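Moving Your Home Office: Frequently Asked Questions

By Chaimae Ragab
Last updated: September
152 shares | 16 comments

These are the questions people send us most often when they are packing up a room they work in. They come from renters and owners in and near Fletville, though most of the answers apply anywhere. If yours isn't covered, leave a comment and Hatem El Fassi or I will get to it.

How early should I start packing the office?

Three weeks before the move is comfortable. Start with the things you haven't touched in a year: old reference books, spare cables, tax folders you have to keep but don't open. Leave the desk itself for last. Most people who work from home need it until the afternoon before the truck comes, and packing it too soon means you spend two weeks digging in boxes for a charger.

If you only have a few days, do the shelves first and the drawers second. Shelves go quickly. Drawers take far longer than people expect.

Should I empty the drawers or tape them shut?

Empty them. Movers will often carry a small dresser with clothes in it, but office drawers are full of heavy and loose items, and the runners bend when the desk is tipped on its side. A filing cabinet should be emptied too, at least the upper drawers. A full four-drawer cabinet is too heavy for most stair carries, and some crews will refuse it.

What do I do with all the small things on the desk?

Sort them by where they will go in the new room. One box for the desktop, one for the top drawer, one for everything that really belongs in a closet. Use small boxes. Put anything with a point or a blade in its own pouch, and close it before it goes in.

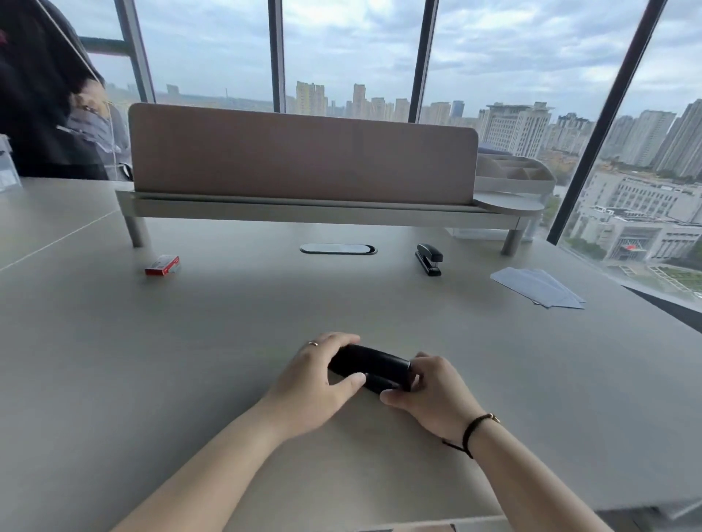
Keep the desktop box with you in the car if you can. It's the one you will want open on the first morning, and it's usually light enough to carry on your lap. Write "OPEN FIRST" on two sides and the top.

For paper clips, tacks and the like, a zip bag for each kind is enough. Don't buy new organizers before the move. You don't know yet what the new drawers measure.

How many boxes will I need?

An average home office fills 16 boxes in the small size, the kind sold for books. That covers one desk, one bookcase and one filing cabinet. People with a second bookcase should add six more. Printers and monitors are extra and should go in their original cartons if you still have them.

Buy a few more than you think you need. Stores will generally take back flat boxes that haven't been taped, but check the return policy when you pay.

How do I pack a computer?

Back it up first, and check that the backup opens. Then shut it down fully, unplug everything and take a picture of the back with your phone before you pull the last cable. Label both ends of each cable with masking tape.

A desktop tower should travel upright, wrapped in a blanket, and wedged so it can't fall over. If it has a large graphics card, take the card out or fill the space around it with soft packing. Laptops go with you. So do external drives, and they should not be in the same bag as the laptop — if one bag is lost, you still have the other.

What about the printer?

Inkjet printers should have the cartridges left in place and the lid taped so it doesn't swing. Laser printers are the other way around: take the toner out, put it in a sealed bag and keep it level. Remove the paper tray and wrap it separately. Check the manual for a transport lock, especially if it scans as well as prints.

Can I move the desk without taking it apart?

Measure it, then measure the narrowest door at both addresses, and the turn on the stairs if there is one. Take the door off its hinges before you take the desk apart, because hinges are faster. If the desk does have to come apart, put the bolts in a bag and tape the bag to the underside of the top.

Particleboard desks don't like being reassembled. The screw holes widen each time. If yours has already been through two moves, it may be cheaper to sell it and put the money toward another. Ours is a Fleneck and it survived one move well and the second one badly.

How much does it cost to move one room?

It depends on distance and stairs. Last year Hatem moved a full office across town, ground floor to third floor, and compared two quotes. Drutus asked for $1,483 with packing included. Yazıcı asked for $2,118, which included packing, a day of storage and reassembly of the desk and shelves. He took the lower quote and put the shelves together himself over two evenings.

If you do the packing and only hire people to load and unload, the price comes down a lot. Ask whether the quote is by the hour or fixed, and whether the drive back to their depot is counted.

Do I need insurance?

Ask the mover what is covered before you sign. Basic coverage is often paid by weight, so a light and expensive item such as a laptop is worth very little under it. Your renter's or homeowner's policy may cover things in transit, and it may not. A phone call to your insurer settles it. Get the answer by email too.

If you use equipment that belongs to an employer, tell them about the move. Many companies have their own rules about who may transport it, and some will ship it for you.

Which papers should I carry myself?

Passports, birth certificates, the lease or deed, car title, current tax year documents, medical records and anything you can't get replaced in a week. Put them in one folder, in a bag that doesn't leave your side. Everything older can go in a normal box with a clear label.

It's also a good time to shred. Keep tax records as long as your accountant tells you to and get rid of expired insurance cards, old bank offers and manuals for appliances you no longer own. Check whether your town holds a shredding day. Ours is usually in September.

When should I transfer the internet?

Call as soon as you have a moving date, and at least two weeks ahead. Appointments fill up at the end of the month, when most leases turn over. Ask for the new service to start one day before you arrive and for the old one to end one day after you leave. Two days of paying twice is cheap compared with missing a workday.

Ask where the line comes into the new place. It decides where the desk goes more often than the window does.

How should I set up the new room?

Put the desk in first, with nothing else, and sit at it in the morning and again at 3 p.m. to see where the sun lands on the screen. Move it then, if you have to. After that bring in the bookcase and fasten it to the wall. The filing cabinet goes last, near an outlet you don't need.

Work at it for a week before you drill holes or buy cable trays. I put up a shelf on the second day in our current place and took it down on the ninth — it was exactly where I push my chair back.

What can I leave unpacked?

More than you'd think. If a box has been sealed for three months and you haven't gone looking for anything in it, open it, take out the documents and give away the rest. We still have one marked "office misc" in the hall closet.

Do you lend out boxes?

Yes, when we have them. They are used, mostly book size, and you need to collect them yourself. Leave a comment with the number you want and the month you're moving, and Hatem will reply with a pickup time. Please bring them back flat and with the old tape cut, not torn.

16 comments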